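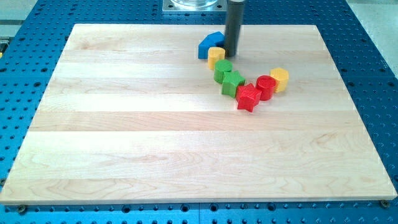 A light maple board, made of edge-glued strips, on a blue perforated table.

The Wood That Sings Under Your Feet

By the end of the second reel, the floor at Tarton Hall has a voice of its own. You hear it under the fiddles, a low, springy knock every time eight dancers land together, and if you're standing near the wall (as I was, holding everybody's coats) you feel it come up through your shoes. I have been to dances on concrete, on carpet, on a parking lot in the rain. None of them felt like this.

Maple is why people drive for hours to get here. The hall went up as a roller rink, and whoever paid for it didn't skimp on the floor. Hard maple is dense and tight-grained, so it takes a beating without throwing splinters, and it polishes up under leather soles until it has just enough slip for a turn and just enough grip to stop one. Bowling alleys figured this out long ago. So did basketball. Dancers will tell you they knew first, and they'll tell you at length!

What surprised me was how much of the feel comes from underneath. The boards at Tarton sit on two layers of crossed sleepers with air between them, so the whole thing gives a little when you land and then pushes back. Older dancers call it a live floor. On a dead one your knees start complaining by the break. On a live one people in their seventies are still going at midnight, pink in the face and hollering for one more.

The hall nearly lost it. In May a pipe let go behind the stage, and water sat under the northeast corner for a whole weekend before it was found. Maple hates that. The boards swelled, cupped, and shoved against each other until there was a ridge you could trip on. The dance series moved to the school gym in Lutavton, which was kind of the school, but the sound bounced around like a dropped tray and the caller had to shout.

Fixing it took some 3,000 feet of new flooring strip, and finding a match was half the fun. New maple is pale, nearly cream, and the old boards have gone the color of strong tea with honey in it. The crew from Hundberg, a small flooring shop two counties over, laid the new wood and refused to stain it. Give it time, they said, and it'll catch up. So for now there's a bright patch by the stage, and the regulars already have a name for it: the beach. Couples race each other to get there for the waltz.

They tested it the right way, too. Before any finish went down, the house band, Ó Riain, set up on folding chairs and played a set of jigs while eight step dancers worked their way across the new section a few feet at a time, listening for dull spots. They found one near the side door. Up came the boards, in went another shim, and they danced it again.

Reopening night sold 646 tickets, with the overflow out on the lawn, where a second circle formed in the grass and kept pretty good time with the one indoors. I got my turn on the beach a little before eleven. It's a hair faster than the old wood and it squeaks if you drag your heel. I loved it.

If you go, bring clean, soft-soled shoes and leave the rosin at home. Beginners get a lesson an hour before the music starts, and there's pie at the break. Get in line early for the rhubarb.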